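Subject: Re: [hekcombe-hall] Putting things back in the activity room

Hi all,

Thanks for the replies on this. My answers are under the quoted bits, and there's a proposed list for the cupboard further down. If you only use the hall for meetings you can skip the lot.

> I had the activity room for the playgroup at 9.30 and it took me
> longer to find the play food than to set up everything else. Half
> of it was in the craft cupboard and the rest was in a bag on the
> back of the door. Can we please agree on one spot?

Yes. I suggest the low cupboard on the left as you come in, second shelf. It's at a height the kids can reach, and the door doesn't stick like the one on the craft cupboard. I've already moved what I could find. If you have any of it at home, drop it in the box at the Lalen Street entrance and I'll put it away.

> Also, do we want to keep the small soccer set? It has been sitting
> on top of the fridge since the July holidays and I don't know
> which group it belongs to.

It belongs to the hall. It came with the things from the Zuststead toy library when they closed their second room. I'd like to keep it. It gets used on wet mornings and it takes up very little space. The green mat is the colour of a proper pitch and the kids know straight away what to do with it. If anyone strongly objects, say so on the list.

> And who is buying the tubs? I thought we settled that last time.

We settled that we needed them but not who was paying. I've bought two from Gazi out of the kitty and the receipt is in the blue folder. There's $335 left, which has to cover the new urn as well, so I'd sooner not buy more tubs until we see how we go with these.

What follows is what I'd like us to try for the rest of term. It's five items and I've kept it short so it can be taped inside the cupboard door.

1. Clear the table first. Everything from the session goes to the back of the table, against the wall, so you can see what you've got before you start packing. Wipe the front half while it's free, then slide things forward and wipe the back. The seam across the top collects crumbs and glitter, so run the corner of the cloth along it.

2. Bags and pouches. Empty them before they go away. Last month there was half a rice cracker in one and it had been there a while. The red fabric bag stands up by itself and can go at the end of the shelf. The fuzzy pink drawstring pouch should be pulled closed with the string tucked in - the little ones trip on it otherwise, and it picks up fluff from the floor.

3. Fruit. The banana and the peach live in the clear container with the blue side clips. Please do up both clips. The watermelon wedge tends to get left behind at the other end of the table, so have a look for it before you turn the lights off. It goes on the shelf next to the container.

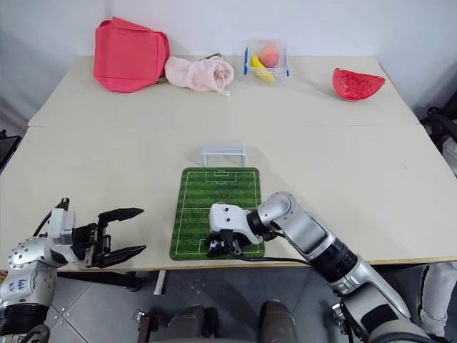
4. Soccer. The white goal goes away last, on the top shelf, where nothing will be stacked on it. Lay the mat flat underneath. Please don't fold it, as a crease across the halfway line will never come out. If it's sticky, use warm water and a bit of dish soap and leave it on the bench until the next group comes in.

5. Anything you can't place. Put it in the second tub, the one without a label. I'll go through it at the end of each month. If it's still there after two months it goes to the op shop.

A couple of other things while I'm writing.

The key for the low cupboard is on the hook behind the kitchen door with the spare for the side gate. Please put it back there and don't take it home. We only have the one.

The evening group has asked if they can leave their folding chairs in the activity room overnight. I've said yes as long as they're stacked under the window and not in front of the cupboard. If you arrive in the morning and they're in the way, let me know and I'll take it up with them.

I'll print the list once I've heard back. If you want something changed, reply to the list and not just to me, so everyone sees it. I'd like to have it up before the next playgroup morning.

Thanks,
Hall bookings, Hekcombe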